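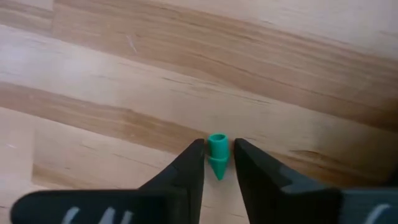 Ticket 2942 – Prellon bench, small parts going missing
Status: open
Opened by: Telma Alarcón

Problem: green plastic caps (the little hollow ones w/ the cone end) keep getting lost on the butcher-block table. Ordered 100 in April, bin is down to 14. They roll. Top has no lip anywhere that I'd trust.

Tried so far:
– felt mat. Slid around, took it off again
– asked Lerovgate for a tray, quote came back silly
– swept under the bench, got 2 back, plus a lot of dust

Also pls look at the table top itself. Light scratch in the wood, short one, running diagonal. Sand it or leave it? Don't want to oil over it and then have to redo teh whole thing.

Stapler and calculator still live on this table. Would like them moved to the shelf if no one objects, makes sweeping up easier. 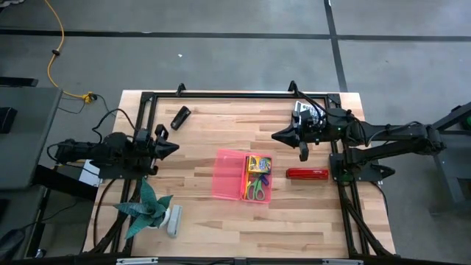 Renata Montecinos: Leave the scratch, oil will mostly hide it. For the caps get a shallow dish with a rubber foot, Andcombe has them cheap. Fine by me on the stapler, but the calculator gets used for the counts so ask Rimantas first.

Telma Alarcón: ok, dish ordered. Asking him re calculator. Keeping this open till the dish shows up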